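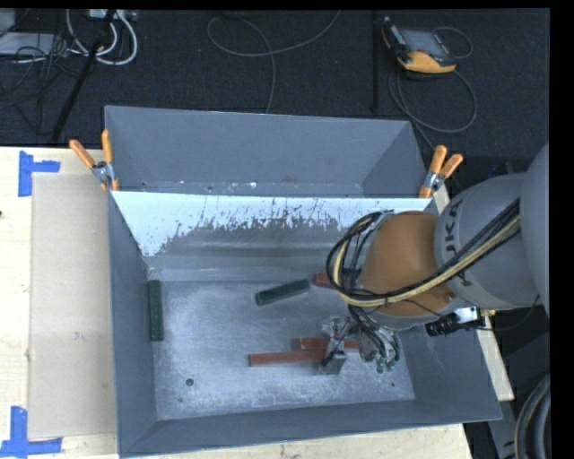 Does the Rovgate tee hold a football steady enough for kick-off practice in wind?
It holds a ball upright at the steeper settings in a moderate crosswind. At the flattest setting it lets the ball go in gusts, and a holder is still needed.

Rovgate adjustable kicking tee, reviewed by Konrad Rüegg
January 2018

The Rovgate is a moulded rubber tee for gridiron kickers, sold in one size and one colour. It has four lean positions, set by rotating a collar under the cradle. The collar clicks at each stop and can be turned with cold fingers, though not with gloves on. I used it for kick-offs and for field goals in training, on natural grass and on an older synthetic surface, alongside my usual Osatmont block.

Setting and repeatability

The lean positions are marked on the collar with raised dots. The marks are shallow and fill with black rubber crumb on synthetic turf, after which the setting has to be judged by eye or by counting clicks from the stop. A painted index line would fix this. I added one with a paint marker and it has lasted.

Once set, the collar does not creep. I checked the ball angle against a digital level before and after a session of 20 kick-offs at the second position and the reading had not moved by any amount I would care about. The Osatmont has no adjustment, so angle there depends on how the ball is seated, and my readings wandered from kick to kick.

Stability

The base is wider than that of most club tees and weighs more. The underside has short studs that bite well into damp grass. On the synthetic surface they skate a little if the infill is thin, and the tee will then follow the ball downfield. It is worth tying a bright cord through the hole in the base. The cord is not supplied.

The cradle has three prongs. Two support the rear of the ball and the third sits low at the front. With a new ball the grip is positive. With a worn, slick training ball the front prong does very little at position four, and gusts took the ball over often enough that I stopped using that setting.

Effect on the kick

I would not claim distance from a tee. Contact height is the measurable difference: the Rovgate cradle sits lower than the Osatmont, and Ottilie Marti, who kicks with a longer stride than mine, hit the first few of hers thin before moving her plant foot back. Her hang time then returned to its usual range. Mine did not change.

Onside kicks are possible from the flattest position in still air. Anyone who practises them regularly would be better served by laying the ball on a flat block.

Wear

The prongs show light scuffing at the tips. There is no tearing at the root, where my last two tees failed. The collar collects grit and begins to grind. It pulls off without tools, rinses clean under a tap and goes back on in one orientation only.

Legality

Tee height limits differ between competitions, and field goals off a tee are not allowed everywhere. Check your league's rules before match day. The packaging gives a height in inches only and does not state whether it is measured to the cradle or the prong tips. I measured to the lowest point of the ball.

Verdict

A sound kick-off tee with a reliable adjustment and poor markings. Recommended for grass. On synthetic turf, buy it with a cord and clean the collar after each session.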